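So the budget spreadsheet is back open, and it's only Wednesday. I told myself I'd leave it alone until the quotes came in, but I opened it at breakfast and by the time my coffee was cold I had moved the gripper line three times and put it back where it started.

For anyone new around here: I run a small alterations and linens business, and we're trying to work out whether one robot arm could take over the sorting table. Small soft stuff, mostly. Pouches, socks, drawstring bags, the kind of thing that eats an afternoon and leaves your wrists aching. The arm itself is the easy part to price. You pick a reach, you pick a payload, somebody sends you a PDF. It's everything bolted to the end of it that's making me crazy!

We have two quotes so far. Wulton sent theirs fast, and it was nicely laid out, and then I got to page 3 and found that the fingers were listed as "application dependent" with no price next to them at all. Pistine put a price on the fingers but left out the mounting plate, the cable and the training day. I called and asked, and the man was very pleasant and said most people already have a plate. I do not have a plate. I have a sewing room in a building from 1939 with floors that slope toward the window.

Sarla Bhardwaj, who did our last equipment loan with me, has been saying the same thing for weeks - get the simulation done before you spend on hardware. I fought her on it a bit because paying for pretend robots when I haven't got a real one felt silly. But she was right, and I signed up for a block of 25 hours of simulation work in May. It's the best money in the whole plan so far (don't tell her I said so, she'll be unbearable).

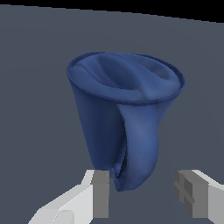
What I've learned from those hours is that cloth is where the money goes. A hard little box, you grab it and it's grabbed. Fabric folds and slumps and turns into a different shape every time you look at it, so the finger pads suddenly matter a whole lot, and so does how wide the thing opens. I had put down one set of pads in my first budget. One! Now there's a line for a second set in a different surface, plus a little extra for the ones we'll wear out while we're figuring things out. Pads are cheap next to an arm, but they add up when you keep forgetting them.

Devendra Rana is doing the simulation side for us, and he's been good about explaining things without making me feel dumb. I asked him if we could just buy the fancier gripper and skip the testing, and he laughed, and then he asked me what I'd do if the fancier one couldn't pick up a sock either. Fair enough. The fancier one has been moved to a tab called "later."

Here's where the numbers stand, kind of. I'm holding back 20 percent of the total for things I haven't thought of, which my accountant thinks is high and Devendra thinks is low. Guarding and the safety check get their own line now. So does electrical work, see sloping floors above. I took out the second camera. I put back the second camera. I still can't decide if a used arm makes sense, and if you've bought one for light work like this I'd love to hear how the support was, because that's the piece that scares me.

Next up I'm waiting on a call back from Sýkora about leasing, and Clirnen has a demo unit they might let us have for a few days if we cover the freight. I've asked for the freight cost in writing this time. I'll post the two quotes side by side, with the prices blurred, once I've gotten a real number for that plate.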